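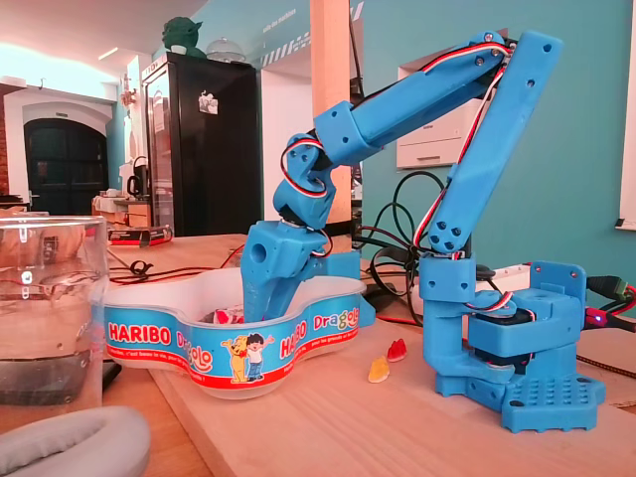 On the Tullach list last night somebody wrote:

> I've had the new Urnetti record for a week now and I keep putting
> on side two and skipping side one entirely. Am I the only one?
> The first half sounds like a band trying to get on the radio and
> the second half sounds like the people I drove through sleet to
> see in a half-empty bar. Also, does anyone know if the Landivia
> show is still happening in October? The venue page has been blank
> since the summer and I'd like to book a room before they're all
> gone. And which pressing are people getting? Mine has a pop all
> the way through the second track.

You are not the only one, but I'm going to stick up for side one anyway!

I'll admit the opener put me off. That big clean guitar sound, the handclaps, the chorus that shows up before you've even got your coat off... I thought oh no, here we go. Then I had it on in the car for a long drive up to my sister's and somewhere past the second toll plaza it clicked. The bass is doing something really odd under that chorus (listen for the bit where it stays put while the chords move) and the drummer is playing so far behind the beat you could park a truck in the gap. On my kitchen speaker I couldn't hear any of that. If you've only played it on something small, please give it another go on something with a bit of bottom end.

Side two, though, yes. I'm with you. The long one with the accordion is the best thing they've put out since the Gazi EP, and I say that as someone who has bored this list silly about the Gazi EP. I love that they let it fall apart in the middle. You can hear a chair creak and someone laugh and then the whole band comes back in a hair too fast. They used to do that live with the closing number, the one that never had a title, and I always wondered why they didn't put it on a record. Maybe this is it, grown up a bit. Has anyone got an old live tape they could compare? I had one and lent it out and you know how that goes.

The only track I really can't get on with is the waltz. It's pretty enough, but the words sound like they were finished in the van on the way to the studio. "Rain on the window, rain on my mind," come on. They're better writers than that.

On the pressing: mine is number 634 out of 758, stamped on the back of the insert, and it's clean except for a tiny tick in the run-out. I did have to return my first copy, which was warped badly enough that the needle was going up and down like a rowboat. The shop swapped it without any fuss. So if yours pops all the way through a track I'd clean it once, properly, and if it's still there take it back. Don't sit on it, they won't have many left. And for the person who asked me off-list, no, the download doesn't have the extra song. It's only on the cassette, and I don't have a cassette player that I'd trust with it.

As for Landivia, here's what I know. I called the box office this afternoon and the woman who answered said it's on, doors at 7, and they have 2 support acts but she could only remember one of them and wasn't sure how to pronounce it. Tickets at the door only, cash preferred. She said the website is "being looked at." I'd book the room if I were you, and pick one you can cancel. Last time I left it late and ended up in a motel with an ice machine right behind my headboard, dropping a load every 3 minutes until morning.

A few of us are planning to eat beforehand at the noodle place across the street, the one with the green awning. It gets packed before shows so we're aiming for 5:30. Come and find us, I'll be the one in the faded tour shirt with the wrong dates on the back. I've got room in the car for two more coming from the south side, as long as you don't mind hearing side one on the way there (you can pick the music going home, that's only fair).

One more thing and then I'll quit. Somebody asked back in June for the chords to the slow one off the second album and I said I'd type them up and never did. Sorry! It's G, B minor, C, then C minor for the turn, capo on the third fret. The bridge I'm still not sure of. I think there's an E minor in there with something funny on top, and if anybody with better ears than mine can work it out, please post it here so I can stop faking it at my own kitchen table.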